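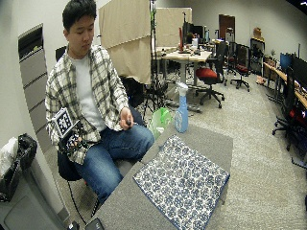

Clarora handheld demonstration rig

Clarora is a handheld rig for recording manipulation demonstrations without a robot arm in the room. The operator holds it in one hand and does the task at an ordinary table. The recordings are then used to train a policy that runs on the arm.

The frame is left open so that parts and wiring can be reached for repair. A square black-and-white marker sits on top and gives the pose of the rig to a fixed camera. Operators can work seated or standing, as long as the marker stays in view.

Method

Each task is recorded on a felt-covered table with household items, such as spray bottles, bags and patterned fabric pads. Patterned fabric is in the set on purpose: early policies trained on plain surfaces did badly on it. Between demonstrations the operator moves the items by hand to a new layout. Background furniture is left where it is.

Result

Kourosh Kermani's group at Putmont trained one policy per task on 100 demonstrations and tested each over 100 trials on the Rantala arm. On the pick-and-place task with the patterned pad, the policy finished 69 trials. The same policy trained on 30 demonstrations finished 30. Most failures were late grasps at the edge of the pad. The group has not yet tested deformable bags beyond a pilot, and no figure is given for them.

What is supplied

Rig with marker fitted
Spare marker plates (4)
Calibration board
Cencombe recording software, single-site licence

Not supplied: fixed camera, table, computer.

Notes for use

Recalibrate after changing the marker plate. Keep the marker clean and flat, as a bent plate shifts the recorded pose. Demonstrations where the marker is hidden for part of the motion are flagged by the software and can be kept or dropped before training.

The Rantala export format is included from the December release onwards. Older recordings can be converted with the tool in the Cencombe folder. For other arms, contact Putmont with the model and the controller version.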